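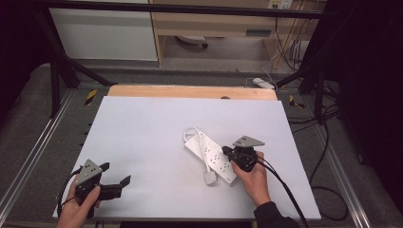

Look after the cables first

I have looked after hand-held grippers for 26 months now, first at Stokard and since April at Inetti, and I have come to hold one firm opinion about them. Most of the care goes to the wrong end. People clean the fingers, check the fingers, order spare fingers and keep them in labelled bags. Then the gripper drops out halfway through a morning and the fault is in the cable.

Our pair is used for plugging and unplugging jobs on a white board, with a power strip to work on. One gripper goes in each hand, and each trails its own wiring. Closing the jaws on a black plug is an easy enough job for the fingers. The cable has a worse time of it. It bends whenever the wrist turns, and it always bends in the same place, close to the body of the gripper.

When I took over the station I went back through the repair book. It had 2,119 lines in it, many of them no more than a date and "restarted, fine". A restart that cures a fault for ten minutes is not a repair, and I wish we would stop writing it down as one. Gøran Solberg, who had the job before me, disagrees. He says a restart is still information. He may be right, but only if someone reads the book afterwards.

My own routine is short. Before the first session I hold each gripper still, open and close it, then do the same while moving the cable gently near the body. If the reading jumps, the cable comes off and a new one goes on. I don't tape it. I check the screws on the triangular plate by hand and leave them alone if they are tight, as more threads have been ruined here by over-tightening than by anything coming loose. The fingers get a wipe.

I would also leave more slack than most people like. A tidy cable looks good at eight in the morning and pulls at the connector by nine. Ebuka Akpan set ours up with a loop hanging below the hand, and I thought it was messy until I tried a shorter run for a week. I went back to his loop. The cost is that cable ends up over the edge of the board and sometimes on the carpet, where a chair can roll over it. That needs watching, and I would still take it over a strained connector.

The makers could help. The Uçar manual gives six pages to finger alignment and a single paragraph to strain relief. The Pluner one gives no bend radius at all. I have asked both for a recommended replacement interval and been told to replace cables "when worn", meaning after the fault has already spoiled somebody's session.

For now we change them every 1,500 cycles, whether they look worn or not. The purchasing side thinks this is wasteful. A cable is the cheapest part on the station, and I would put it first on the checklist and the fingers last.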